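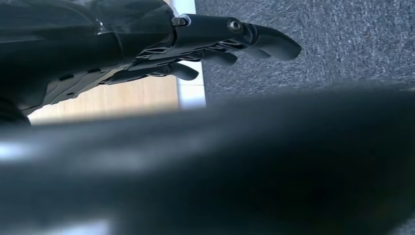

The Town That Gave Up on Parking Meters

Enddale has one main street, two traffic lights and, until last February, 66 parking meters. They stood along the curb from the bank to the feed store and took quarters, when they took anything. Half the town had a theory about which ones gave you extra time. The one outside the barber was supposed to be good for an hour on a single coin, and people would circle the block for it, burning a dollar's worth of gas.

Then the meters came out. I grew up six miles from Enddale and I drove back to see how everyone was holding up.

The official case for removal was money. The meters were old, the parts came from a company that had stopped making them, and the man who used to fix them had moved to Tredau to be near his grandchildren. By the town's own math it was spending more to collect the quarters than the quarters were worth. You would think this would settle the matter. It took three public meetings, one of which ran past 11 p.m. and was mostly about geese.

What replaced the meters is an honor system with a sign. The sign says two hours. There is no chalk, no ticket book and no one to write in it. The baker told me it has worked out fine, except for the people who park all day, who are everyone who works downtown, including the baker.

I had expected to find merchants either delighted or ruined. Merchants in small towns are usually one or the other, often before lunch. But the woman who runs Michalík Shoes shrugged and said her customers used to complain about the meters and now complain about not finding a space. She sells the same number of shoes. She did say she misses having a reason to step outside. For 15 years she kept a coffee can of quarters by the register and fed the meters of anyone trying on boots, which she considers the best advertising she ever bought. The can is still there. It has buttons in it.

The diner has had a harder adjustment. Regulars used to leave when their time ran out, and that turned the tables over nicely. Now a man can sit with one cup of coffee from breakfast until the pie comes out, and several do. The owner tried taking the clock down, then putting up a bigger clock. She is thinking about worse chairs.

As for the meters themselves, the town sold them for $30 apiece from a table behind the fire hall. They were gone by noon. I saw one as a mailbox post, one as a lamp, and one planted in a front yard on Plusa Lane with petunias at its foot, still asking for a quarter. The owner says kids put coins in it. He says this with some pride, and I gather he is ahead on the deal.

Tredau, which is bigger and has an opinion of itself, went the other way last year and put in parking you pay for with your phone. I stopped there on the drive home for a sandwich. I downloaded the app, made up a password, was told it needed a symbol, typed in my license plate, got it wrong, went back to the car to read it, and paid for an hour. The sandwich took ten minutes. It was a good sandwich, but I ate it in Enddale, parked in front of the barber.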